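Brovham Sink Wipe: teleoperated demos

Hi! I'm Đạt Bùi and I put this set together, mostly in May, with a lot of help from the crew at Skommont. It holds 70 episodes of a humanoid working on a bathroom vanity with a cloth, all driven by a person over remote control. There's no scripted motion anywhere in it.

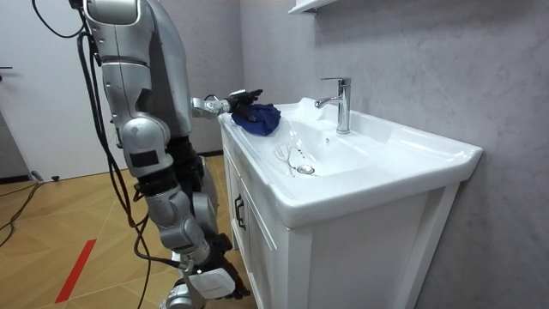 Cloth in hand at the back corner of the vanity top.

Each episode has the camera video, joint positions for both arms, hand commands and a one-line text label. I kept the labels plain ("wipe the rim", "wipe the bowl") so you can reword them however you like. The longest episode runs 965 frames, and yes, that was me being fussy about the corners.

Two of us did the driving. My style is slower and I re-grip a lot, so if you're cloning behaviour you may want to split by the operator field before training (I wish I'd done that the first time!). 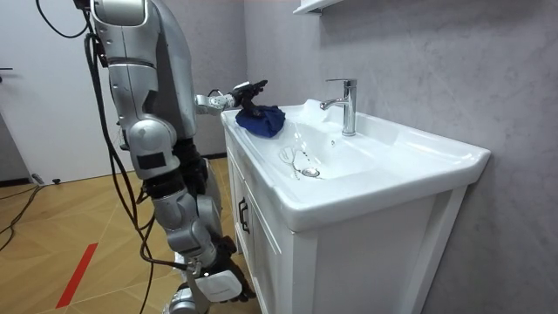 Blue cloth on the rim beside the basin, other arm down.

Grab the Gravgate loader if you want everything lined up by timestamp. The raw logs work too, but the hand stream starts a touch behind the video and you'll have to shift it yourself.
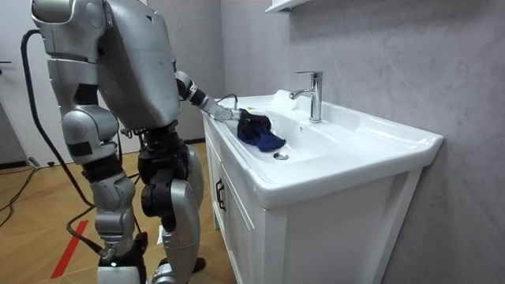

Some known rough spots: the fingers hide the cloth in plenty of frames, chrome glare throws off the colour masks near the faucet, and two episodes have no text label. I left those in with the field blank. If you write a better mask script, please send it over, I'd love to merge it.

Licence is the same as our Msimang set, so use it, share it and credit us.

Last updated 2025-09-01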